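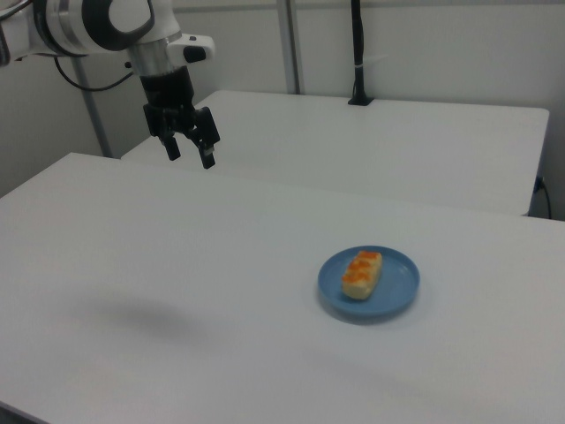
Unit 4: Plating a Single Portion
Baking and Service, Calloway campus
Instructor: Wendelin Ortner

Plate choice
A round, shallow plate with a slightly raised rim suits a single slice. Pale blue sets off cream and orange well. Leave bare plate on every side.

Placing the slice
Rectangular pieces may go straight or on the diagonal. Either is accepted in the practical, but pick one and keep it for the whole set. A topping piped or spooned in a row should run the length of the piece.

Before you hand in
Wipe the rim with a dry cloth. Check the sides of the slice for crumbs and smears.

Reading: Plitden handout, pages 67 to 74.
Practical sheets are due 23/01/2022. Write your station number at the top.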